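3.2 Die Bildnisse der Tochter im Nachlass Quiroga

Die Bildhauerin Constanza Quiroga hinterließ 118 Arbeiten auf Papier, die heute in der Sammlung Traltine verwahrt werden. Ein erheblicher Teil zeigt die Tochter der Künstlerin, zumeist schlafend oder lesend. Die ältere Literatur hat diese Blätter als private Gelegenheitsarbeiten eingestuft und sie dem plastischen Werk nachgeordnet. Mwakyusa widersprach dieser Bewertung erstmals im Katalog der Ausstellung von Trindstead und verwies auf die Nähe einzelner Kreidezeichnungen zu den späten Terrakotten.

Der vorliegende Abschnitt folgt dieser Lesart, schränkt sie jedoch in einem Punkt ein. Eine unmittelbare Vorbereitung der Plastik lässt sich nur für vier Blätter belegen, deren Maßangaben am Rand mit den ausgeführten Köpfen übereinstimmen. Bei den übrigen Zeichnungen bleibt das Verhältnis offen — zumal Quiroga ihre Blätter selten datierte und ältere Motive nach Jahren wieder aufgriff. Die Briefe an den Galeristen Nimley helfen hier kaum weiter. Sie handeln überwiegend von Transportkosten und ausstehenden Zahlungen; die Tochter wird darin lediglich in 2 Schreiben erwähnt, beide Male ohne Bezug auf eine bestimmte Arbeit.

Aufschlussreicher ist das Werkstattbuch. Unter den im Mai vorgenommenen Eintragungen findet sich der Verkauf eines Mädchenkopfes zum Preis von 600 Peseten, den die Künstlerin später mit dem Vermerk »nicht abgegeben« durchstrich.
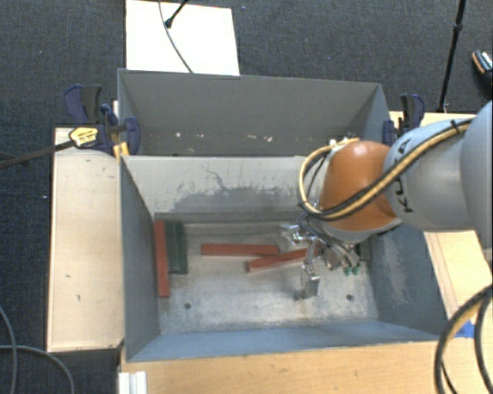
Abb. 4

Ob es sich bei dem zurückgehaltenen Stück um die Terrakotta der Sammlung Traltine handelt, ist nicht gesichert. Für die Identifizierung spricht die im Werkstattbuch angegebene Höhe, dagegen die abweichende Bezeichnung des Materials. Festzuhalten ist, dass Quiroga zwischen verkäuflichen und zurückbehaltenen Bildnissen unterschied und diese Entscheidung mitunter nachträglich änderte. Die Provenienz der beiden Gipsfassungen wird in Abschnitt 3.3 gesondert behandelt.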